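**gbarbosa** wrote (30/01/2018):

Hello all. Please excuse my English, I write slowly. I work in the packing room at Linodcombe, where we sort wooden and plastic toys for nursery sets. In November the company put a Kandex arm on the sorting of shape blocks. Before, four of us did this by hand. Now two are moved to returns, one is on the phone desk, and I stay with the arm. I like to know how this went in other places. Did your people keep their hours?

My day is different now. Before, we talked while the hands were working. Now I set the blocks on the board, I watch, and I write down each stop. A red star and a green star beside each other, then the cylinders close beside, this is the kind of layout I must prepare.
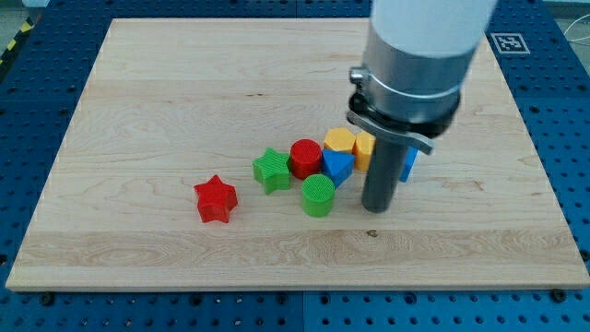 *Shop Floor Letter, no. 22*

The single finger comes straight down among the pieces, so I don't like to make the group too tight. My supervisor says tight is fine. We don't agree on this.

---

**dcarrier_58** wrote:

We have a Drider line, 2,000 pieces a shift. Hours stayed the same, but the evening bonus is gone. Ask about the bonus in writing, Gervásio. Our people didn't ask.

---

**Inskip_J** wrote:

I can't agree with all the gloom. My wrists were finished after nine years of sorting by hand. Since the arm came I sleep at night. Returns work is easier than people say, too.

---

**dcarrier_58** wrote:

Good for your wrists, Jamie, I mean it. But you were offered training. On our site only the day shift had it.

---

**minoru_s** wrote:

About the tight group: I would leave more space at first and close it little by little. Do you keep the same layout for a full shift, or change it?

---

**gbarbosa** wrote:

Thank you Minoru. I change it after each break. Diane, I did not know about the bonus, I will write to the office this week. Jamie, who paid for your training, the company or the agency?

---

**Inskip_J** wrote:

The company. Two days, with lunch.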